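The Software That Decides When to Let Go

The planner at Returier used to fail on Tuesdays. That was how it looked to the night shift at least, until someone worked out that Tuesday was when the line switched from plain rolls to the ridged kind, and the grasp scores dropped every time the product changed. The fix took an afternoon. Finding it took most of April.

Returier makes no robots. It buys arms from other people and writes the layer that sits between the cameras and the joints, a package called Baveo that small bakeries and commissary kitchens run on an ordinary desktop computer under a counter. The company works out of two rooms above a print shop in Virnodmont, and most of what it knows it has learned from putting bread into baskets.

Bread is a harder problem than it sounds. A carton has flat faces and square corners, and a planner can be told what it weighs. A roll has a different outline from its neighbor out of the same pan. It gives a little when squeezed, and if it is squeezed too much it stays that way. A woven basket brings its own trouble. The rim is raised, the walls are full of small gaps, and a depth camera reads some of those gaps as solid and some as holes.

Nkrumah Fiadzo wrote the first version of the part of Baveo that handles this, and he still owns most of the code. He describes the job as three separate questions that people tend to run together. Where are the things? Where can the fingers go? And is it all right to start moving now? The first is perception, the second is planning, and the third is a piece of logic he calls the gate, which has been rewritten seven times.

Perception in Baveo uses two views. One comes from a fixed camera that sees the whole work surface. The other comes from a small camera carried at the wrist, which sees much less but sees it from wherever the gripper happens to be. The fixed view is good for finding objects and poor at judging the last inch. The wrist view is the other way around, and it often has only a corner of the basket in it. The software keeps one estimate for each object and updates it from both cameras, trusting each according to how far away it is and how fast the arm is going.

Speed matters because of blur. When the arm moves quickly, its own outline smears in the fixed view, and whatever it is moving past can smear with it. Early releases treated a smeared basket edge as a real edge and shifted the estimate toward it. The arm would then correct for a movement that had not taken place, smear the picture again, and correct again. On a recorded run it looks like a nervous twitch.

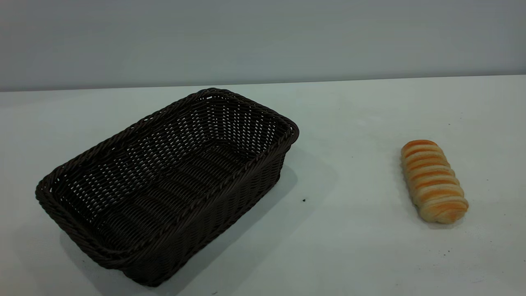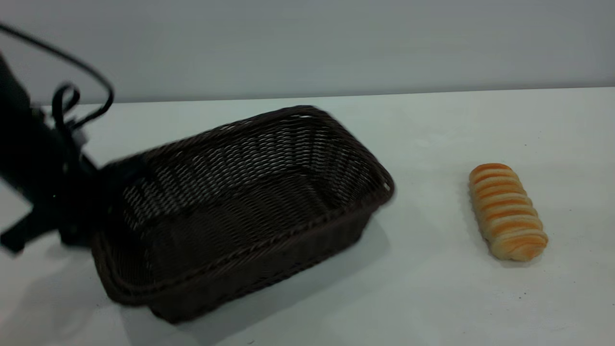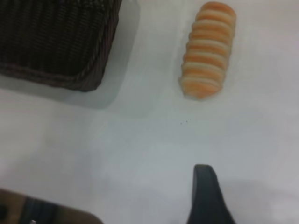 One basket and one roll on a white table, from the fixed camera in the first two views and from the wrist in the last.

Nkrumah Fiadzo says the twitch was the best bug they ever had, on the grounds that it forced them to stop asking the cameras for a position and start asking for a position with an age and a doubt attached to it. Every estimate in Baveo now carries both. An estimate that is old or shaky can still be used to move the arm through open space. It can't be used to close the fingers.

That rule is the gate. In the current release it checks the estimate's age, the spread between the two cameras, and whether the planned finger path crosses any part of the basket rim. If a check fails, the arm slows down and looks again. If it fails a second time, the arm backs off to a point where both views are expected to be clear. The third failure stops the job and puts a message on the operator's screen, written in words a baker can act on. "Basket edge not clear" replaced an error code in the spring release, and support calls about that fault fell off soon after.

The planner itself is fairly ordinary. It proposes a set of grasps, throws out the ones the arm can't reach, and scores the rest. For a long roll it prefers to close across the short width near the middle. For a basket it looks for a stretch of rim with nothing beside it. The scoring weights live in a text file that a customer can edit, and a few do.

The Tuesday problem sat in that file. One weight rewarded smooth surfaces, left over from a customer who packed plastic tubs. Plain rolls scored well enough to pass. Ridged rolls, with their bands of dark and light crust, looked rough to the detector, and nearly every grasp on them came out just under the threshold. The arm wasn't broken and the cameras were fine. The planner had plenty of good grasps and was throwing them away.

What Returier took from it was mostly about tooling. The company had logs, but they recorded only the grasp that was chosen. When nothing was chosen, the log said nothing. Baveo now keeps every candidate along with the reason it was rejected, and a replay tool called Ankrah lets an engineer step through a run with both camera views side by side and the scores listed next to them. Change a weight and the list re-sorts on the spot.

Ankrah has become the tool people in the office open first in the morning. It also runs the regression set, a library of 63 recorded setups that each new build has to get through before it ships. Some are very plain, with an empty basket at one end of the table and a single roll at the other. The plain ones catch more than you would expect. If a build can't tell a crumb from a small object on a clean white surface, there is no point in trying it on a full tray.

Crumbs are in the set on purpose. The detector has a minimum size, and getting it right took longer than anyone planned. Too low, and the arm tries to avoid specks on the table. Too high, and it ignores the broken end of a roll that ought to be picked up and set aside. The present value is a compromise, and customers who bake anything small are told to change it.

A full run of the regression set takes around 17 minutes. It used to be left going overnight on the actual arm, and the change to recordings was argued over for weeks. Recordings can't show you what happens when the arm does something new. If a build picks a different path, the cameras would have seen different pictures, and those pictures don't exist. So the set tests perception and the gate thoroughly, tests the planner up to the moment of its first choice, and leaves the rest to the hardware. A smaller group of live trials still happens before each release, with a person standing next to the stop button.

What comes next is baskets that move. At present Baveo assumes that a basket stays put unless the arm is holding it, and in a working kitchen people nudge things all day long. The plan is to let the estimate's doubt grow faster whenever anything large passes between the fixed camera and the table. It is running on a branch now, and so far it makes the arm more careful than anyone would want at six in the morning with orders waiting. The growth rate is another number in the text file. It has been changed twice this week.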